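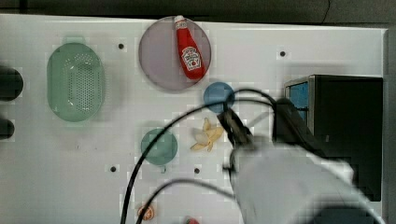
*Table during the test on October 6, 2019, arm moving toward the blue dish and the banana. Cables not fixed yet.*

**Ticket:** arm stops in the middle of a move, gripper not answering
**Place:** shared workshop, Khalaf table
**Arm controller:** Savirel, home build
**Gripper board:** Skanari
**Status:** open, workaround in use

## Problem

The arm starts a pick normally. After some time the controller reports `gripper timeout` and all joints hold their position. The power light on the gripper board stays on. If I restart only the Priton script, the error comes back at once. If I switch the board off and on, it works again until the next stop.

It happens most often when the arm reaches far to the left, for the green colander. With the bottle on the plate I had it only once.

## What I tried

1. Changed the power supply for the one from the other bench. No difference.
2. Lowered the speed to 70 percent. The stops are more rare, but they are still there.
3. Raised the timeout from 200 ms to 1,000 ms. Now the arm waits longer and then gives the same error, so I put the old value back.
4. Ran the gripper alone, open and close, with the arm parked. It made 1,000 cycles without one error.
5. Ran the arm with the gripper connected but not commanded. The error came at log line 1,383, when the wrist was turning.

```
1381 wrist move start
1382 gripper status ok
1383 gripper timeout (no reply)
1384 hold all joints
```

## What I think

The cable is pulled when the wrist turns. Two black cables hang from the arm in wide loops and lie over the table, and I believe the plug at the gripper side loses contact for a short moment. I pushed this plug by hand with the arm parked and got the same error two times — but not every time I pushed.

I do not understand why the board needs a full power cycle after this. Maybe it is a second problem.

## Next

- Replace the plug with one that locks.
- Tie both cables to the upper link, with enough slack for the full wrist turn.
- Repeat test 5 at full speed.

Until then please keep the speed at 70 percent and do not use the colander task.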